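Stop buying the arm first

Fri 17 April

Budget season again and my inbox is full of the same question. Which arm should we get. Wrong question, or at least the wrong one to start with, and I'll keep saying it till August when the money's gone and it's too late to matter.

Small yellow arm, a table, a few little parts. Most first projects are this size and should be planned at this size.

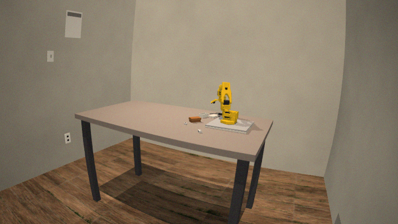 Both views are simulated, same table, same arm.

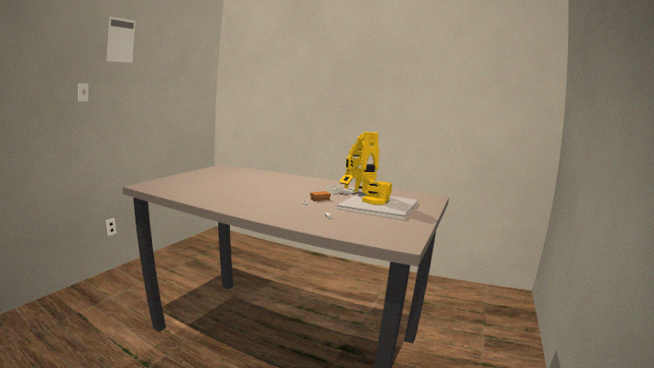
We did our planning in simulation at Kiltmont before a cent was spent, and I'd make it compulsory if I had the authority (I don't). You find out how far the thing has to reach. You find out where people are going to want to put their coffee. Then you price it.

And price all of it. Our first quote, from Wiseo, covered the arm and a cable. No spares, no mounting, no table. Vamau came in higher and I nearly binned it, then read page 2 and saw they'd put in spare grippers, freight and training. Cheaper by the end of the year, easily. I've since made a list of everything we bought in the first year that wasn't on any quote. 138 lines. Some of them are screws, fine. But one of them is a second power supply we waited weeks for, and teh whole cell sat idle.

Hours too. Put staff time in the budget or it comes out of somebody's evenings. We guessed 157 hours for setup and programming and went over by about 200. Not a disaster, but it was never in the spreadsheet so it looked like one.

The other thing, floor space. People budget for the footprint of the table and forget you have to walk round it. The Nagano site got this right, they taped out the floor and left the tape down for a month before ordering. Costs nothing. Annoying for the cleaners.

I'm not against spending. Spend more, if you like. Just put the money into spares and time before you put it into a longer reach or a bigger payload you wont use. A modest arm that someone has the hours to look after will beat the expensive one every time, in my experience anyway.

Quotes are due end of next week. Send me yours and I'll tell you whats missing.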